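4.2 Baskets in the household record

We came to the household baskets rather late in the study, having spent most of our first season in Trenent among the market sellers, who were generous with their time and even more generous with their tea. The Kurkance survey had left us with 2,888 entries, and a good many of those were for things that people kept in the kitchen or by the back door and never thought of as craft at all. When we went back in December to ask after them, the answers were longer and fonder than anything on the original forms.

What people wanted to talk about, more than anything, was the rim. A woman of 80 in Ommont told us she judged a basket by running her thumb along the top edge before she looked at the rest of it, and that her mother had done the same. Tang (this volume) heard much the same thing from two families in Shen, and suggests that the border is where a maker's habits show most plainly, the flat weave being common to the whole neighbourhood. We are inclined to agree, although our own interviews lean heavily toward older owners and we would dearly like to hear from their grandchildren.

Colour mattered less than we had expected. More than 5 of the owners described their basket simply as "honey" or "straw", and went straight on to what had been carried in it.

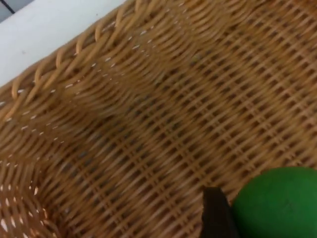
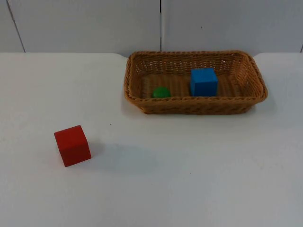 Figure 5. Woven basket with braided rim, close view (first picture); white tabletop against a pale wall (second picture).
Department of Material Culture and Home Life, Trenent

Correspondence about this section may be sent to Shuzhen Tang at the department. The interview guide is given in Appendix 2, together with the wording we used at the door, which changed a little as we learned how people preferred to be asked.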